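Why do stickers stick?

I've loved stickers since I was little, and I still keep 200 of them in a biscuit tin. But what's going on underneath? Let's peel one back and find out!

A sticker is a sandwich. The picture is on top, then comes a thin layer of special glue, then shiny paper that you throw away. The glue is a bit runny and a bit stretchy, even when it feels dry.
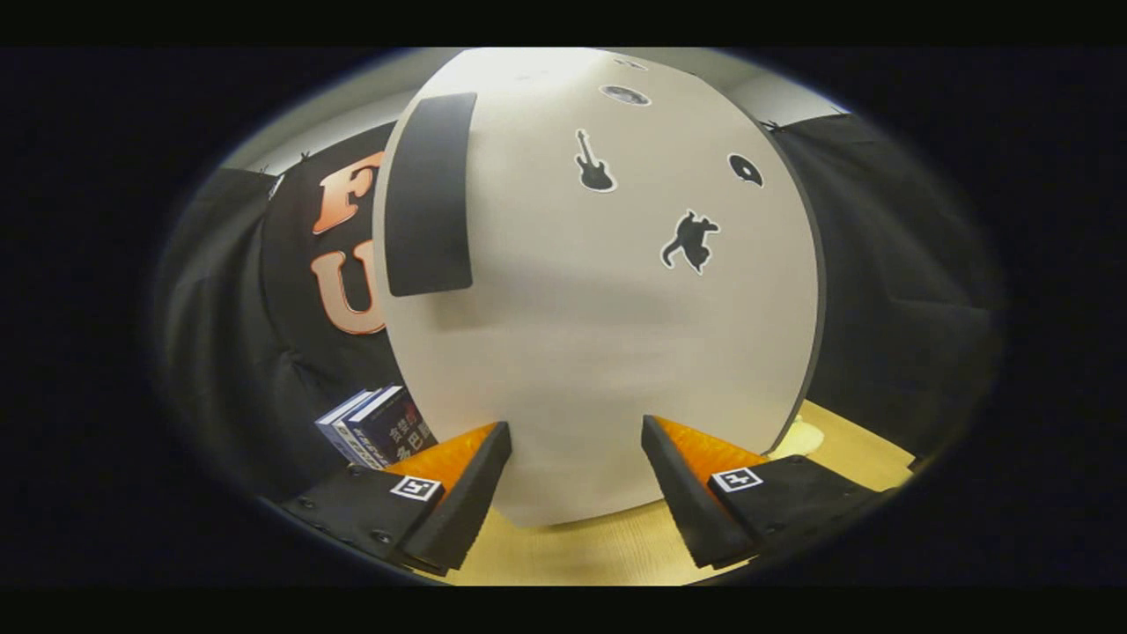 Squash it!

When you press a sticker down, the glue oozes into tiny dips you can't even see. Everything is made of very, very small bits called molecules, and when they get close enough they pull on each other. Each pull is weak – but there are loads of them! So give your sticker a good firm press. I count to 30, but I'm fussy.
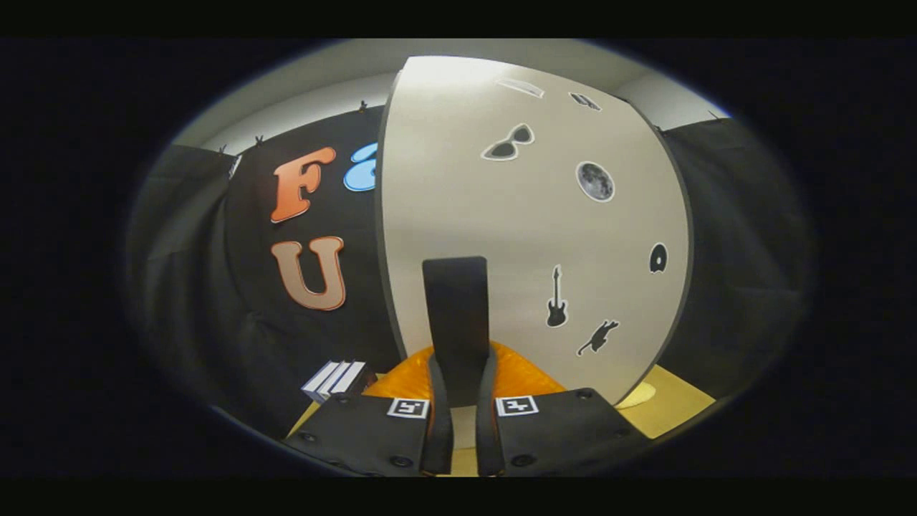

A guitar, sunglasses and a cratered moon, each with a thin white border.

Smooth surfaces are brilliant for sticking. Brick is much harder, as the glue only touches the bumpy parts. Dust is a pest too. The glue grabs the dust and never reaches the wall!

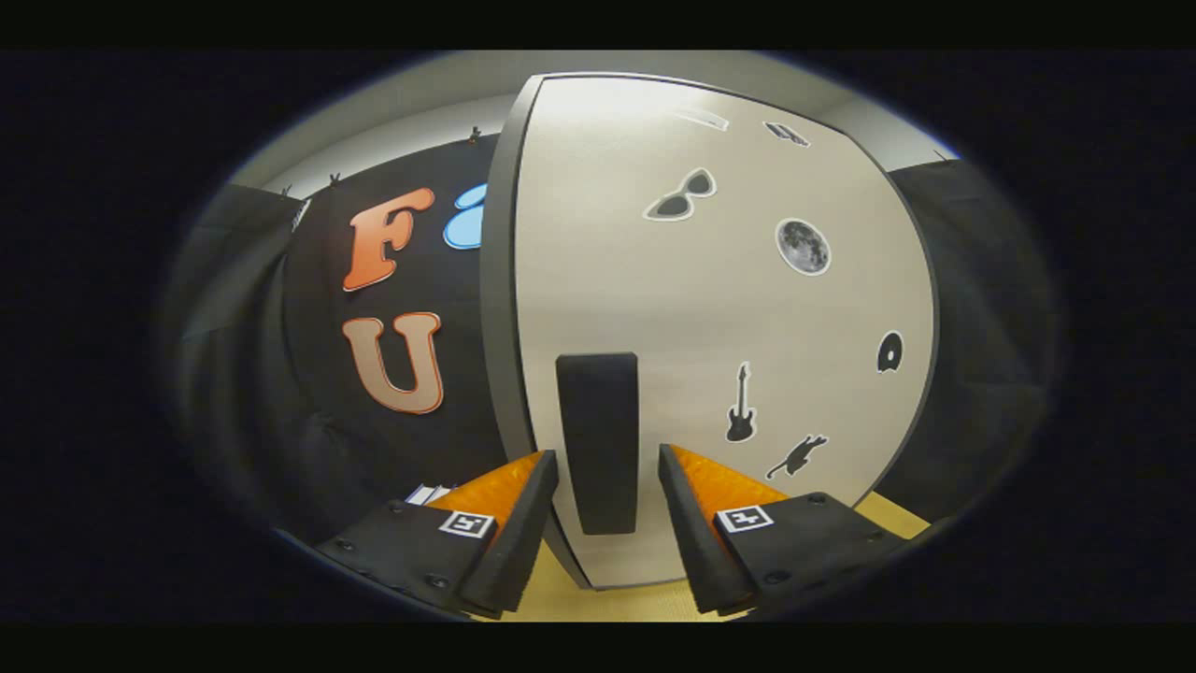 Try it yourself

Cut three bits of sticky tape. Put one on a clean plate, one on a woolly jumper and one on a stone from outside. Now peel them off slowly. Which one puts up the biggest fight? Then try the plate again with a little flour on it (ask a grown-up first, it gets messy).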